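Subject: Re: [vendside-swap] Table rules for the July swap
Date: Wednesday, June 8, 2022

On the earlier message, the list digest wrote:

> Can we settle the table question before the July swap? Last time
> half the seed packets were on the floor by noon. I also don't
> see why we need a fee if the hall is free. And is Zudcombe
> still sending people over, or are they doing their own?

Taking these in order.

The hall is free to us but the insurance isn't. The policy covers one day and 200 people, and we have to pay for it ourselves. The fee is 2 dollars a table. If you bring fewer than ten packets and share with someone, don't pay.

Zudcombe is coming. They have 2,224 packets sorted and labeled, mostly beans and squash, and want to bring 1,000 of them. The rest stays there for their own swap in the fall.

For tables, my proposal is:

1. Bare tops, no cloths. Cloths slide, and the packets go with them. The wood is varnished and has a pale finish, so wipe up any water from plant pots before it sits.

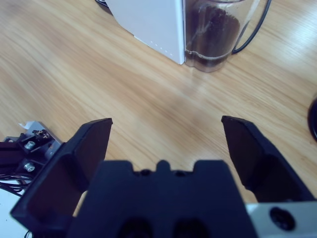 2. Packets stand upright in shallow boxes, sorted by crop and then by variety. Shoe box lids work fine.

3. Every packet has the name, the year it was saved and the town. If you don't know the variety, write "unknown" and what it looked like. Please don't guess. We had three different things called Wotelau last year, and only one of them was the long yellow bean.

4. No treated seed and nothing from a store packet that has been opened.

On the beans, I grew out the Lemaire from last summer's swap and it is not a pole bean, whatever the label said. Mine stopped at knee height and set everything in two weeks. If anyone else in Vendside has it climbing, I would like to trade for a few – mine may be a cross. 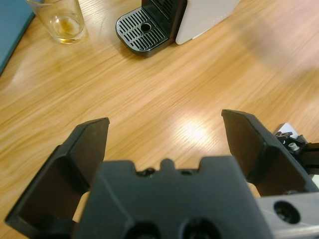

Squash is the other one to be careful with. If you grew two kinds of the same species and didn't tape the flowers, the seed should go in the "mixed" box at the end. Plenty of people will still take it. When you empty that box out to sort it, remember that most squash seed is close to the color of these light wood tops and easy to miss, so put a dark tray down first. Pumpkins and zucchini are usually the same species, and that is where most of the odd ones come from.

Doors open at nine for people setting up and at ten for everyone else. Reply to the list if you want a table, and say whether you need a whole one or half.

– Vendside swap list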